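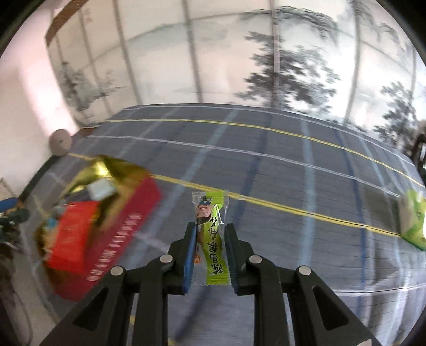
Why do crisps go soft?

Leave a bowl of crisps out overnight and by breakfast they will bend. Nothing has dripped on them. The culprit is the air, which is full of water you can't see, called water vapour.

Crisps are very dry, and dry things are greedy. They soak up water from the air until they have as much as they can hold. A crunch is really lots of tiny, stiff walls snapping one after another. Damp walls don't snap. They just sort of give up.

Biscuits do the same. Bread, annoyingly, does the opposite – it starts out soft and goes hard. That's partly water leaving and partly the starch inside tidying itself into stiff little crystals. So never keep a cake and a biscuit in the same tin. The cake's water will move in with the biscuit, and you will have 2 disappointing puddings.

How do packets help?

Food packets are often made of several thin layers stuck together. One might keep water out, another might keep oxygen out (oxygen makes fatty foods taste like old candles), and another melts a little to seal the ends.

Try it yourself

Put one cracker in a tub with a tight lid and another on a plate. Wait 6 hours, then snap them both. Ask before you eat the evidence.

Words by Jarlath Nic Giolla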